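Section 4. Placing and Pairing the Haturov Room Monitor
Fastolow Indoor Climate -- Set-up Guide, September 2023

This section covers placement of the monitor in a bedroom, pairing with the Isik base station, and the first test log. Complete Section 3 (Charging the Base Station) before you start. Living rooms, basements, and garages are covered in Section 5.

4.1 Before you start

Check that you have the following:

- Monitor, with the gray pull tab still in the battery door
- Mounting plate and screw pack
- Isik base station, charged, with the green light on
- Small Phillips screwdriver
- The room label sheet from the back of this guide

The monitor measures temperature and relative humidity. It does not detect smoke, carbon monoxide, or gas, and must not be used in place of an alarm that does.

Note: Monitors with a serial number starting with B ship with the older mounting plate. The plate has one slot and one round hole. Use the round hole at the top.

4.2 Choosing a position

A bedroom reading is affected more by position than by any setting in the menu. A monitor placed against bedding will report the humidity of the bedding, and the log will show a long plateau overnight that does not match the rest of the room. Headboards and mattress edges give the same result. So does a shelf directly above a pillow.

1. Pick an inside wall. An outside wall will read low in winter.

2. Hold the monitor at the height of a light switch. Mark this height lightly in pencil.

3. Check for supply vents, radiators, and lamps next to the mark. If there is one, move along the wall until it is clear.

4. Check that sheets, blankets, towels, and curtains cannot reach the monitor when the bed is made or stripped.

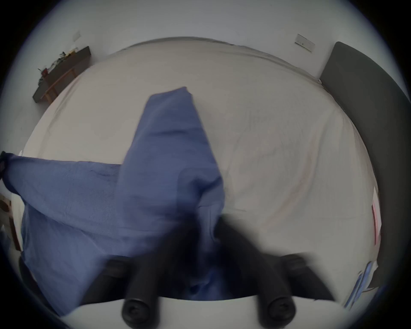 5. Leave the monitor at the mark for one hour, pull tab removed, and read the display. Then move it to a second spot on the same wall and repeat. If the two readings match, use either spot. If they do not, use the one farther from the door.

Caution: Do not place the monitor inside a closet or drawer to hide it. The vents on the lower edge need open air, and a closed space will trigger a false Damp warning.

4.3 Ceilings, soffits, and boxed-in ductwork

Wall mounting is standard. Ceiling mounting is permitted but will give a higher temperature reading, and the offset in step 8 must be set. Warm air collects under a flat ceiling and spreads slowly where a lower section interrupts it. A boxed-in section may also hold ductwork, and its surface temperature can swing each time the system cycles.

6. Look over the whole ceiling before choosing a spot. Note any lower sections, light fixtures, and vents on the room label sheet.

7. If a ceiling mount is needed, choose a flat area away from fixtures and away from the edge of any lower section. Do not drill into a lower section unless you know what is inside it.

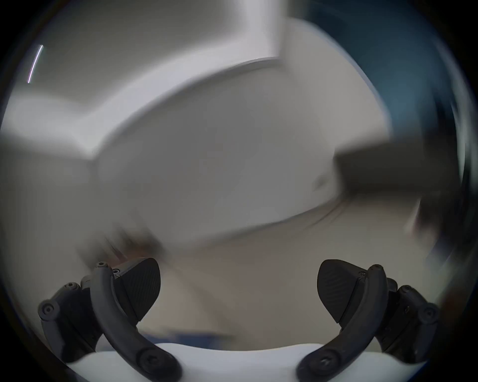

8. Set the ceiling offset. Hold MENU until OFS shows, press UP once for each step, and press MENU again to save. Start with an offset of two steps and check it against a wall reading after the first full night.

9. Write the offset on the label sheet next to the room name. The offset is stored in the monitor and is lost when the batteries are changed. The base station does not keep a copy.

4.4 Fixing the mounting plate

10. Hold the plate level at the pencil mark, arrow up. Mark both holes.

11. For drywall, use the plastic anchors in the screw pack. For plaster, drill a pilot hole first. For wood trim, use the screws alone.

12. Tighten until the plate no longer turns by hand. Do not overtighten. A bent plate will hold the monitor at an angle and leave a gap at the latch.

13. Slide the monitor down onto the plate until it clicks.

Caution: Locate wiring before drilling near a switch or outlet. If you are unsure, use the adhesive strip (sold separately, Ong pack). The strip is not rated for ceilings.

4.5 Pairing with the base station

The base station can be anywhere in the home within 200 feet of the monitor in open air. Brick, foil-backed insulation, and large mirrors shorten this distance. Pair one monitor at a time.

14. Press PAIR on the base station. The green light blinks.

15. Within two minutes, press and hold the button on the side of the monitor until the display shows a dash, then release it. Both units beep when the link is made.

16. On the base station, scroll to the new entry and assign a room name. Names are limited to the preset list plus four custom entries.

17. If the base station shows NO LINK, move it into the same room and repeat from step 14. It can go back to its usual place once the link is made.

Note: A monitor that was paired to another base station has to be cleared first. Remove the batteries, hold the side button, and put the batteries back with the button still held. Release when CLR shows.

4.6 Running the test log

The monitor stores 1,000 readings and then writes over the oldest. At the factory interval this covers several nights. A shorter interval fills the log faster and uses more battery.

18. Set LOG to ON in the evening, with the room in its normal state: door, windows, and heating as they would usually be.

19. Leave the room settings alone overnight. Opening a window partway through is acceptable, but write down the time.

20. In the morning, press VIEW on the base station to show the low, high, and mean for each value.

21. Compare the mean with the display on the monitor. A large gap between the two usually points to a draft or to a heat source that was missed in step 3.

22. If the Damp warning came on during the night, air the room and run the log again before changing any settings. Bedding that was put on the bed straight from the dryer or the line can set it off, as can wet towels left in the room.

4.7 Warning codes

E1 -- Battery low. Replace both cells.
E2 -- Sensor out of range. Move the monitor to a milder room and wait for the code to clear.
E3 -- Link lost. Repeat steps 14 to 17.
E5 -- Internal fault. Contact the dealer. There is no E4.

Section text: Thảo Trịnh. Technical review: Elikem Agbenyega. Changes since the June printing: steps 8 and 9 added, battery clearing procedure corrected.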